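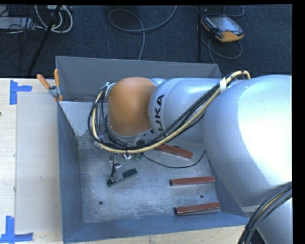
From: Preben Kirkegaard
To: bin-picking list
Date: 13/03/2024
Subject: Re: Magnetic or parallel jaw for bars in a deep bin?

Hi Seo-ah, all,

Sorry for the slow answer. We spent most of last week on this question at Jardale, so I can give you what we found, with the usual warning that our parts are not your parts.

Seo-ah Ma wrote:
> We have to pick short rectangular steel bars out of a deep metal bin,
> random orientation, one at a time, and put them on a fixture. The
> integrator is pushing a magnetic gripper. My supervisor wants
> parallel jaws because we already own a pair. Has anyone on the list
> run both on the same arm and the same bin? I am mostly worried about
> three things:
>
> 1. Bars lying close to the walls or to each other.
> 2. The magnet grabbing the bin instead of the part.
> 3. Cable routing. Our wrist dress pack already fouls the bin rim
> when joint 6 goes past 90 degrees.
>
> Also, is it worth having the camera on the wrist, or should it stay
> on a stand?
>
> Thanks,
> Seo-ah

We ran both, on a KUKA, into a grey metal bin with sloping sides. The jaws were the Lavura pair and the magnet was the small Bandar unit. Each one got 40 attempts with the same starting layouts, which Mal-soon Shim laid out by hand from printed sheets. We kept it sparse, only a few bars in the bin at a time, so I can't tell you anything useful about a full one.

On your first point. The jaws need room on both sides of the bar and that is the whole story. In the middle of the floor they were fine. With a bar lying nearly parallel to the front wall and close to it, the outer finger had nowhere to go, and the planner either refused the grasp or chose one on the end of the bar, where it twisted in the fingers on the way up. Out of the 40 we had 5 failures with the jaws, and every one was a bar near a wall or near its neighbour. Thinner fingertips would help. We have a set on order and I don't expect them until May.

The magnet doesn't care about side clearance. It does care about the surface it lands on. A flat top face is good. A bar that is leaning or resting on another one gives you an edge contact, and then it will hold at low speed and let go when you accelerate. We ended up slowing the lift for the first 20 cm and going to normal speed after that.

On your second point, yes, it happens. If your bin is steel and you come down next to a wall with the magnet already on, it will pull over. Switch it on only at contact. With one of the thinner bars it also tried to take the floor along with the part, and the whole bin shifted on the table. We now clamp the bin at a rear corner with an ordinary spring clamp and have its position marked out on the table in blue tape. If the bin has moved off the tape, stop and re-register before you do anything else. I would put that in your procedure from day one, as we lost an afternoon to a small offset that we had been blaming on the hand-eye calibration.

On the cables, I have less good news. Ours arch over the big housing, come down across the arm and then go in a wide loop around the wrist cover. The loop has to be that generous or the wrist can't turn. It also means the loop is the widest thing going into the bin on a lot of poses, wider than either gripper. We model it as a fat cylinder in the collision scene and accept losing some reachable poses in the corners. Jae-hoon Jang tried pulling it in tighter with more ties. It cleared the rim nicely and then came up short on the first large wrist rotation, so he cut them off again. At the moment the bundle has white tape near the top and a cable tie at the bottom of the loop, and we leave it alone.

Watch any thin single wires as well. A sensor lead that hangs in a slack curve under the arm isn't in anyone's collision model, and it will find the end of a bar sooner or later. Sleeve it or route it with the main bundle.

Camera: we used the Alva on a stand for the whole comparison and I would stay with that for now. A wrist camera gives you a better look into the corners, but it is one more cable and one more lump to keep off the rim, and you have said the rim is already your problem. The scuffed bin floor gave us patchy depth under some lighting. Moving the light did more for it than any of the filter settings. Edeltraud Nägeli has notes on exposure for bare metal and may post them if asked.

If I had to choose for your job as you describe it, I would start with the magnet, a slow initial lift and a clamped bin. Keep the jaws for anything non-ferrous. If your fixture needs the bar placed to better than a millimetre, do a regrasp station either way, as the magnet lets the part land wherever it likes on the face.

Two questions back to you. How deep is your bin compared with the reach below the flange? And which way do your flange connectors point? Ours come out towards the loop, which suits it, but I have seen the same arm with them turned the other way and the loop then ends up on the side you want to approach from.

I can send the layout sheets and the log to anyone who wants them. Write to me off-list, as the log is too big for the server.

Regards,
Preben

--
Preben Kirkegaard
Handling cell, Jardale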